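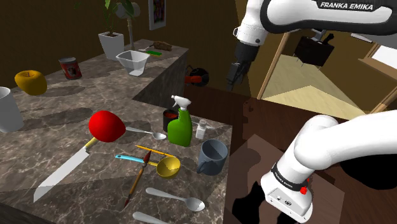

How to clean and seal a marble countertop

October 8, 2020

Marble is a beautiful stone, but it is softer than many people think, and it does not like acid. When we moved to our apartment in Hollmont, the kitchen came with old marble that was dull and had two dark rings near the sink. I did not want to pay for a professional, so I learned to do the work myself. I write here the method I use now, in the order I do it.

What you need

A pH neutral dish soap or stone soap
Soft cotton cloths, better white, so the color does not go into the stone
A spray bottle
Baking soda
Plastic wrap and painter's tape
A penetrating sealer for natural stone (I use the one from Sikder, but any sealer made for marble is fine)
Rubber gloves

Do not use vinegar, lemon, bathroom cleaner or any powder that scratches. Vinegar is recommended on many pages as a cleaner for everything. On marble it eats the polish and leaves pale spots, and these spots cannot be washed away.

Step 1. Empty the counter and test the stone

Take everything off, also the small things you never move. Then put a few drops of water on the stone in a place where you often work and wait 15 minutes. If the water stays on top like small beads, your old sealer is still good and you only need to clean. If the stone under the water becomes darker, it is time to seal again. Make the test in two places, because the area close to the sink loses the sealer faster than the corners.

Step 2. Wash

Put a small spoon of soap in warm water and wash the whole surface with a soft cloth. Change the water when it becomes gray. After this, wipe again with clean water only. Soap that stays on the stone makes a film, and many people believe the marble is damaged when it is only this film. Dry with a cotton cloth.

Step 3. Take out the stains

First you must know if you have a stain or an etch. A stain is darker than the stone and comes from something that went inside, for example oil, coffee or wine. An etch is lighter and has no shine. It comes from acid, and the paste below will not help with it. For a light etch you can buy a marble polishing powder. A deep one I would leave to a stone shop.

For an oil stain, mix baking soda with a little water until it is like thick yogurt. Put it over the stain, a little wider than the stain itself. Cover it with plastic wrap, close the sides with tape, and make a few small holes in the plastic. Leave it for 24 hours. Then remove the plastic and let the paste dry completely before you take it off with a damp cloth. My rings needed this treatment three times, so please do not give up after the first one.

Step 4. Let the stone dry

This step I did wrong in January, when I was in a hurry. The sealer needs dry stone, and marble keeps water inside longer than you expect. Wait one full day after the last washing. In a cold or humid kitchen wait longer.

Step 5. Seal

Open a window and put on the gloves. Read the label of your product, and if it says something different from me, follow the label. Try it first in a corner that is not easy to see.

Put the sealer on with a cloth, in a thin and even layer, one section at a time. Leave it the time written on the bottle. Then wipe away all the liquid that the stone did not drink. If it dries on the surface, it makes cloudy marks that are hard to remove. If you see such marks, put a little fresh sealer on them, rub, and wipe dry at once.

Many sealers ask for a second layer. Keep the counter dry until the end of the curing time on the label.

Step 6. Repeat the water test

After the sealer has cured, put a few drops of water again in the same places. They should stay on top. If not, do one more layer.

Daily care

Wipe wine, juice, tomato and coffee immediately. The sealer gives you more time, but it does not stop acid. Use a board for cutting and a trivet under hot pots. For oil bottles I keep a small tray from Pirneder, and I have had no new rings. I do the water test every few months, and I seal again when the stone begins to get dark under the drops.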